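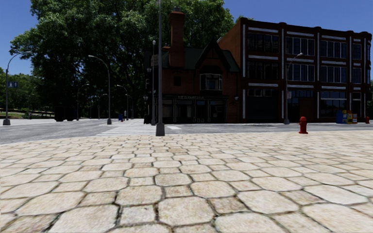
Kemosham Travel Help > Hotels and Resorts > Booking problems

City tax charged at desk after "all taxes included" rate
Posted by Kuldeep Dhillon, Tuesday

I booked four nights at the Binel Hotel in February through Brameo. The rate was prepaid and the confirmation page says "all taxes included." At check-in the front desk asked for a city tax of 14 per night and took it on my card as a separate transaction. The folio I was given at checkout shows room 3241 with a zero balance and does not list the tax at all. The only record I have is the card slip.

I wrote to Brameo and they told me to contact the hotel. The hotel said the booking site sets the wording and that I should contact Brameo. The room itself was fine and I have no complaint about the stay.

Is the hotel allowed to collect this on a prepaid rate, and who do I go after for the refund? Also, does the missing line on the folio matter? My employer reimburses travel but wants an itemized document, and a card slip is not accepted.

3 replies

tmarsh_ops
You have two separate problems and they should go in two separate messages.

First, the folio. On a prepaid booking many hotels keep two folios for one stay. The room and anything paid by the booking site go on one, which is billed to the site. Items collected from the guest go on the other. You were probably handed the first one, or a copy with the charges suppressed, and the zero balance fits that. Write to the hotel's accounting office, not the front desk, and ask for "the guest folio including all charges posted to my card." Give the room number, arrival and departure dates, and the last four digits of the card. If the tax was posted correctly they can reprint it in a couple of minutes, even after checkout.

Second, the refund. City taxes per night are often left out of prepaid rates and collected at the property. Whether that is acceptable in your case depends on what the confirmation says, so read the whole thing, including the section under the cancellation terms. Look for "payable at property" or "local fees." If there is such a line, the two statements conflict and you can still argue it, but expect slow progress. If there is no such line, your claim is against Brameo. They published the rate and took the payment. Attach the confirmation as a PDF — not a link, since the page can change — along with the itemized folio and the card slip. Ask for the exact amount.

I would get the folio first. A claim without it usually comes back with a request for more documents.

Paulina R.
Same thing happened to me at a different hotel. Mine was at the Kaneko and the total was 247 for the week with parking in it, so I never did work out which part was tax. They said it was the law. I just paid it. Next time I would call ahead and ask.

dock_nine
Agree with the first reply on the order of things. Two additions.

Do not open a card dispute yet. The hotel has your signature or PIN on the desk transaction, and if the tax is a real one the dispute will likely be decided in their favor. It can also stall the complaint with the booking site while it is open.

Check the number of guests they charged for. Some city taxes are per person per night and some are per room. If you traveled alone and the booking was entered for two adults, part of that amount is the hotel's error and the hotel can refund it directly, whatever Brameo says. The itemized folio should show the quantity and the unit price. If it only shows a total, ask for the tax rate in writing.

Kuldeep Dhillon
Thanks. The booking was for two adults and I was on my own, so I will raise that with accounting when I ask for the folio. There is a "local fees" heading in the confirmation but the space under it is blank. I have saved it as a PDF.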